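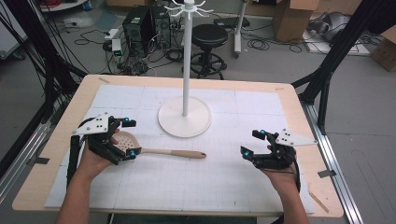
## A tree for the spoons

I've finally given up on the utensil drawer. It jams if you so much as look at the potato masher, and I was losing a good chunk of every evening in there hunting for the slotted spoon (the cream one with the long handle, my absolute favourite thing for fishing out dumplings). So I've gone vertical! A white mug tree, round flat base, tall thin pole, little curved arms fanning out at the top – only for spoons and not for mugs.

I went back and forth over which one to get. Sturulora do a squat version that would fit under my shelf, but the arms looked stubby, and Margaritis only had theirs in a dark green I'd have hated by July. I'd put up to 200 pegs in a wall before I'd have dark green on my worktop.

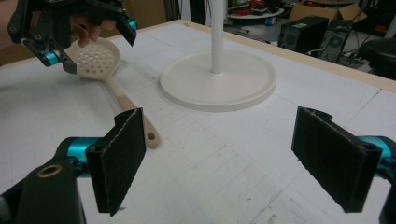
What matters most is the hole in the end of the handle. Go through your utensils first and see which ones have one! My slotted spoon does, so it hangs handle up, bowl down. The old wooden ones from Sorkside don't, so they're staying in the jar by the hob for now. I might drill them. I might also ruin them, we'll see.

Heavy things I'm less sure of. The ladle is solid steel and I don't fancy hanging it on one side with nothing opposite, so I'll start with the 2 lightest and work up from there. The masher can stay in the drawer and think about what it's done.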